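The rule book at Flomness was a blue binder, and I got it on my first morning along with a locker key and a cup of bad coffee. Leszek Michalski handed it over like it was a baby.

"Read section 2," he said. "Everything else is Pawlak covering himself."

Section 2 was called Conduct at the Table. Grippers stay level. No jerking, no talking to the person in the next booth, and if you drop something you stop, say "drop" out loud and start over. I loved it right away (I'm the kind of person who reads the card in the airplane seat pocket).

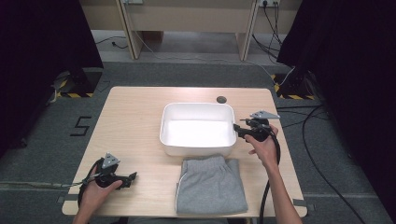
My trouble was rule 800. There weren't 800 rules, the numbers just jumped, and I never found out why. It said: "The operator shall not fix what the robot will not be asked to fix." So you couldn't tidy. I had the gray sweatpants folded in front of the white bin, a gripper in each hand, black curtains on both sides of me, and all I wanted in the world was to smooth that waistband. My mother ironed dish towels. You don't just walk away from that!

So I smoothed it. Just a nudge, one finger of the gripper, hardly anything.

"Drop," said Leszek from behind the curtain.

"I didn't drop anything."

"You dropped the rule."

He came around and sat on an upturned crate, and I figured I was done, two hours into the job. Instead he told me about Dravham, the old site, where everyone had smoothed. Beautiful work, he said, gorgeous corners. Then Jikum took delivery of the machine they'd trained on it, and it patted every shirt for a full minute before it would let go. It patted the table. It patted a man's sleeve. 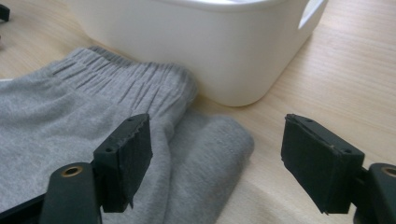 "What did they do with it?" I asked.

"Wrote rule 800," he said, and he got up and brushed off his knees, and then he brushed them off again.

I said "drop" as loud as I could. Somebody two booths down laughed, which is against section 2. Leszek stood there looking at his own hand for a second, and then he went to get the binder so we could both sign the page.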